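Notebook, April – visit from the Cruzado people

08:40
In early to get the bay ready. Floor swept, nightstand pushed back to the wall, long cable checked. Carol has the visitor badges. 22 on the list, which is too many for the bay, so we split them in groups. Ashley takes the first lot round the Lasska bench while I run the drawer job, then swap.

Warm-up: homed both arms, right hand open/close cycle 20 times. Little finger slow to come back on the first few, then fine. Note for Unai, same as before Easter, I think it wants the tendon looking at and not more software.

09:30 dry run
Drawer job as written:
open drawer
fetch apple
over the drawer, pause
lower, let go
close drawer

Did it 5 times before anyone came. Four good. One time it let go too high and the apple hit the back of the drawer and got a bruise, so that one is now lunch. Lowered the release point a touch in the Vudton script, saved under a new name. DON'T overwrite the old one, Roy still wants it for comparison.

10:15 first group
Amândio did the talking, I had the stop button. Went better than I expected. I'd put a longer pause in before the lowering step so people had time to look at the grip and ask things, and they did ask. Mostly: how hard is it squeezing, does it know it's an apple, what happens if somebody moves the nightstand. Answers – not very, sort of, and it misses.

A man from Flevitus wanted to know why five fingers when two would do for fruit. Amândio gave him the long answer. I'd have said because the drawer knob and the apple are differnt problems and we didn't want to change hands between them.

Pause position, right hand, drawer open: 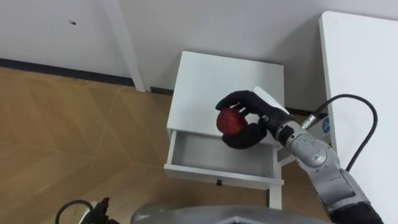 11:20 second group
Bigger and noisier. Somebody leaned on the white table during the reach and the whole thing shifted, only a bit, but I stopped it and re-homed. Lost 8 minutes. Carol filled in with the story about the Lasska bench and the tea towel. Tape on the floor next time, a good arm's length out from the table.

After the restart the job ran clean. One visitor asked to swap the apple for her own satsuma. Said no, then Roy said yes. It picked it up and held it, but the grip looked too light to me so I ended it there and gave it her back.

Afternoon, jobs from today
– tape line round the table (me)
– little finger, right hand (Unai)
– tidy the run of cable by the wrist, it loops out wide and I don't like it near peoples elbows (me/Ashley)
– pause length as a setting, so we're not editing the script with guests in the room
– more apples
– send Flevitus man the grip notes, Amândio has his card

16:10 arms parked, power off, badges back to Carol. Two missing.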